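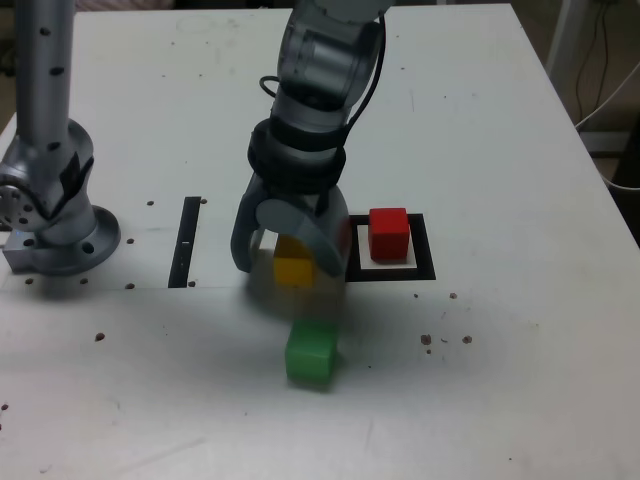
Plillcombe Cubes -- read me first

Hello! I'm Unai Peñalver and this folder is my tidy-ish collection of notes and photos about moving small coloured cubes across a white table. It's a humble subject, I know, but I've grown very fond of it (more than my family would like).

What's in it

There are 600 photos and a plain text file with one line for each. A line gives you the cube colours, whether anything is sitting in the black square, and a remarks column where I've mostly grumbled about shadows. The cubes are yellow, green and red, all the same size. The black square has a white middle, and a cube counts as home when it's resting on the white bit. Touching the border doesn't count. I was soft about that in the first 30 photos and had to go back and relabel the lot, so if you have an old copy, please bin it!

Folders

hendia -- the main set, everything I'm happy with
boskovic -- named after the street I lived on, Bošković, when I sorted them; good photos, messier remarks
leftovers -- blurry ones, kept because somebody always asks

Things to watch out for

Yellow is the awkward one. Put it in shadow and it goes a muddy sort of mustard, and I've labelled it yellow every time whatever it looks like. Green and red behave much better. A cube that's partly hidden still gets its colour written down, but I add "part" in the remarks so you can skip those if you like.

There are 12 photos where I couldn't decide if the cube was on the border or not. They're marked "unsure" and I'd leave them out of any sums -- or have a go yourself and tell me what you think.

Using it

Help yourself, for lessons or tinkering or whatever you fancy. A mention of Plillcombe Cubes is nice. The file opens in any spreadsheet, or in Imard, the little viewer I wrote to flick through everything (version 2 only, the first one muddles the folders).

Last changed 5 August 2020. I'm hoping to sort out the leftovers folder in September.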